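Home | Tours | Bookings | Support | Contact

Print this page | E-mail this ticket

Ticket 163 - Evening ghost tour, Pagano House: duplicate booking confirmations
Opened: 29/11/2025
Reported by: Leobardo Quintero, Hilasus Heritage Tours
Assigned to: Settimio Ferraro, Uvine Visitor Services
Status: Pending confirmation

The tour operator reports that 14 guests received two confirmation e-mails for the evening ghost tour of Pagano House. The first message gives the correct meeting point at the east gate. The second gives the chapel entrance, which has been closed to visitors since August.

The booking record was reviewed and shows one paid reservation per guest. No guest was charged twice. The second message was traced to an old template in the Emport mailing system, still linked to the haunted cellar tour withdrawn last season.

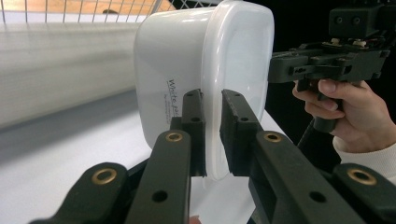

The old template has been disabled and the chapel entrance removed from the list of meeting points. A corrected notice was sent to all 76 guests holding tickets for the remaining tours - including those who had received only one message.

Update from L. Quintero: Two guests replied that the corrected notice shows the start time as 19:00, while their tickets show 7:30 p.m. Please advise which is correct.

Update from S. Ferraro: The ticket time is correct. The notice has been amended and sent again. Gate staff have been asked to admit guests who arrive early. This ticket will remain open until the operator confirms receipt.

Contact Visitor Services | © Uvine Visitor Services | Back to top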